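The Great Bottle Sort

It started with a lid. I was standing in the kitchen one September morning with a full bottle of lemon water in one hand and nothing to close it with, and I went through the drawer, then the other drawer, then the basket on top of the fridge, and came up with 22 lids and not one that fit. Twenty-two! We are a household of 4 people and I would like to know how we got there.

So I pulled every bottle, tumbler and thermos in the place out of hiding. The cupboard over the stove, the gym bags, the back seat of the car, the shelf in the hall closet where things go to be forgotten. Some of them I hadn't seen in years (hello, little steel flask from the Parkatari campground, you still smell like cocoa). My neighbor Tarek Sfeir came by to return a ladder, took one look at the pile on the kitchen floor and went home to check his own cupboards, and he texted later to say he'd stopped counting at 34.

My rules were simple. If it leaks, it goes. If it has no lid and I can't find one by bedtime, it goes in the maybe box. If two people in the family both claim it, they can work it out between themselves, because I'm not getting into that again after the Postma mug business.

The last handful got spread out on the bed, on top of the loud patchwork print I love and everyone else puts up with. Bottles roll on a bare table and I'd had enough of chasing them.

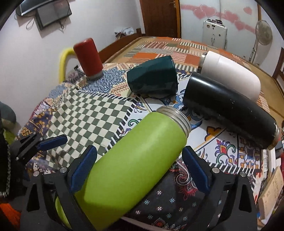
The lime-green one, the black one, the white one, plus the red and the teal. All on the patchwork!

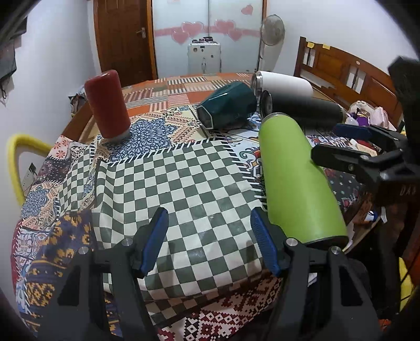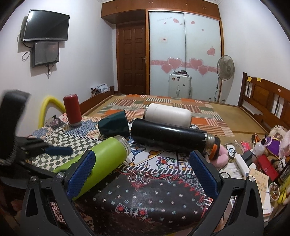 Deciding who stays took longer than the hunting did, and I changed my mind plenty. I'm a sucker for color, and I find a bright bottle so much faster on a crowded counter (my husband would be happy with a row of gray ones, poor man). The lime green was an easy keep for that reason alone, you could spot it from the far end of a soccer field. The black one has some scuffs on it, and I went back and forth, but a few scuffs never hurt anybody's coffee, so it stays too. The red one gets to live by the front door. The teal is going to my desk for pens if I can't find it a better job, and the white one I've promised to Abundio Xolalpa from my walking group, who left his own on a bus. The maybe box is in the garage until the end of the month. If you're missing a wide screw-on lid, come and have a dig through it before then, I've still got plenty!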